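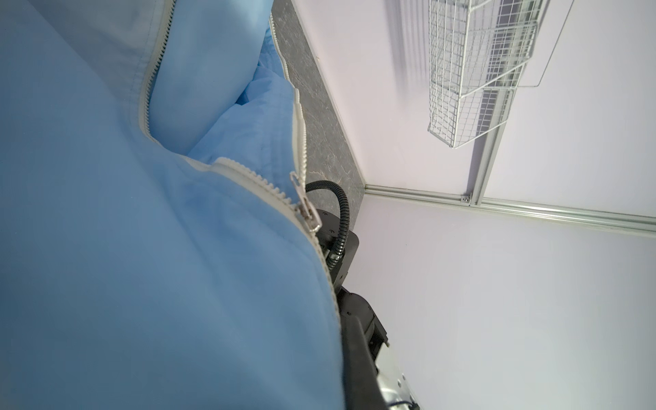

White plastic zip, silver slider, lots of blue fabric getting in the way.

I get asked about stiff zips more than anything else I write about, and usually by someone who has already yanked the thing so hard that it's chewed a fold of the jacket. So this is how I do mine, with the jacket on a table and a cup of tea nearby (but not too near).

First, get it off. I mean it, you can't see what you're doing with your chin on your chest. Lay the jacket down, front up, and smooth the cloth away from both sides of the zip. Light, slippery fabric loves to bunch up between the two edges, right behind the slider, and that's what gets caught nine times out of ten.

If it's already caught, don't pull forwards. Hold the slider still with one hand and ease the cloth out sideways with the other, a tiny bit at a time, backing the slider off whenever it gives. Godfrey Muriithi, who taught me to sew, used to do this with a blunt bodkin — lovely if you've got one, but a fingernail does the job.

Next, look at the teeth. Chunky moulded plastic ones are forgiving, but they do pick up fluff and grit. I go up and down both sides with an old toothbrush and a drop of washing-up liquid in warm water, then wipe with a damp cloth and leave it all to dry. Check for any tooth that's missing or leaning over. One missing near the very top you can probably live with. One missing halfway down means a new zip, sorry!

Once it's dry, rub a plain white candle along the teeth, front and back. Pencil lead works too, but please not on a pale jacket (ask me how I know). Run the slider up and down a few times and brush off the crumbs of wax.

If the zip closes and then pops open behind the slider, the slider has spread. Squeeze each side very gently with small pliers, the left and then the right, and try it after every squeeze. Metal sliders can snap if you get carried away.

Then do the zip up before the jacket goes in the wash. Mine needs waxing again every couple of months in winter, and hardly at all after April.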